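Fledis extension lead, two months in

I bought the Fledis lead in January after my old one started buzzing (never a good sign!) and I've been meaning to write it up ever since. It's the long one with the fabric-covered flex, and I got it from Forudmont for the kitchen, where whoever wired the place gave us 2 sockets and wished us luck.
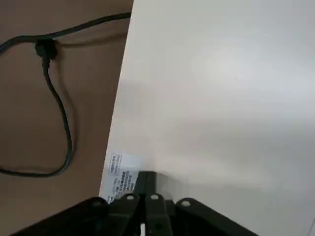
First thing I noticed was the weight. It stays where you put it, so you're not chasing it about every time you unplug the kettle. The switches have a good solid click too, though the little lights are far too bright at night and I've stuck tape over mine.

My one real moan is the plug, a great chunky thing that won't fit behind our dresser. My friend Golshifteh has the slimmer Hallgrímsson and hers goes in fine, but she paid a fair bit more for it.

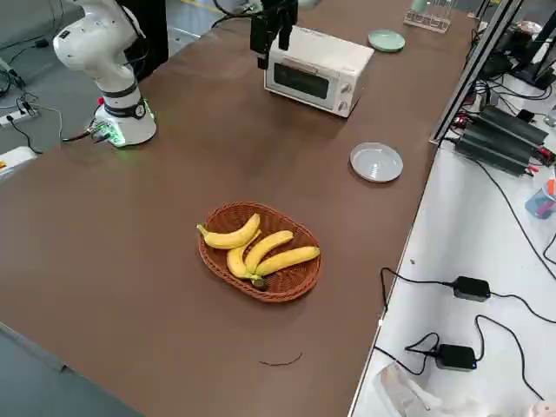

The guarantee is 36 months, which I like, but you have to register online and the form threw me out twice before it took my postcode. Four stars from me, and I'd have another for upstairs if they did it in green.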